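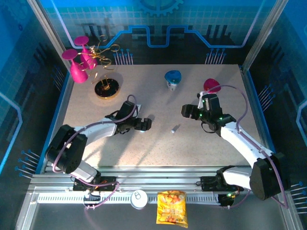

Two magenta glasses and the gold spiral on its black base, with the white blue-lidded pot to the right of them.

2018-09-29
Minutes taken by Chantal Kowalchuk

Wendholm Supper Club — planning meeting for the anniversary dinner

In the room: Amparo Palacios (in the chair), Gaétan Vachon, Mei-kuen Leung, Yolanda Valderrama, Chantal Kowalchuk.

1. Last time's minutes
Agreed as read, apart from one correction from Gaétan, who would like it known that he offered to make the soup and not the bread. I am sorry, Gaétan, and have changed it. Yolanda has very kindly taken the bread instead.

2. Numbers
We have 74 names down for the dinner, and a few more may come in from the Clovton end once the second notice goes round. Mei-kuen asked that we close the list at 80 whatever happens, as the June supper was a lovely evening but a terrible squeeze by the coat pegs. Agreed by all.

3. Glasses
This took up most of the evening, and I will try to be fair to everybody. Amparo is very fond of the magenta glasses and would like them at every place. They have a proper stem and a round foot, and she thinks they will cheer up the hall no end at that time of year. Gaétan likes them too but finds it hard to tell what wine he is drinking out of a coloured glass, and asked if the top table at least could have clear ones. Yolanda felt very strongly that the top table should have the same as everyone else, and after a good deal of friendly back and forth that was what we settled on. Magenta throughout, with clear tumblers for water.

Mei-kuen reminded us that stemmed glasses do go over easily when people are reaching for the bread, so they are to be laid well in from the table edge and carried out in the divided boxes, never on trays. She has 6 of these boxes at home and will bring them all.

4. Centrepieces
The gold spiral was much admired. It has thin curling strands and a round black base with a gold rim, and Yolanda said it put her in mind of the ribbon on a very grand birthday present. We are to have 17 tables, and there was some worry that a spiral on each would be too much with the magenta, so Amparo suggested spirals on every other table and low flowers in between. Gaétan asked whether people would be able to see each other across them. We tried it sitting down, with Gaétan on one side and me on the other, and could chat quite happily.

Mei-kuen will ask at Gill about the price of a batch and whether they might be hired for the one night.

5. Puddings
Yolanda would like to do the lemon cream in small lidded pots, so that it can be made the day before and stacked in the fridge — a great relief to those of us who remember the trifles. Gaétan would still prefer a plated pudding. Left open until we have tasted both.

6. Kitchen
The Climisano oven has been seen to and Amparo reports that the left-hand door now shuts. Please don't slam it.

To do
Amparo: confirm the magenta glasses.
Mei-kuen: Gill, and the divided boxes.
Yolanda: bread, trial batch of lemon cream.
Gaétan: soup, plated pudding for tasting.
Chantal: second notice to Clovton, table plan.

Next meeting at Yolanda's, same time. Bring a spoon.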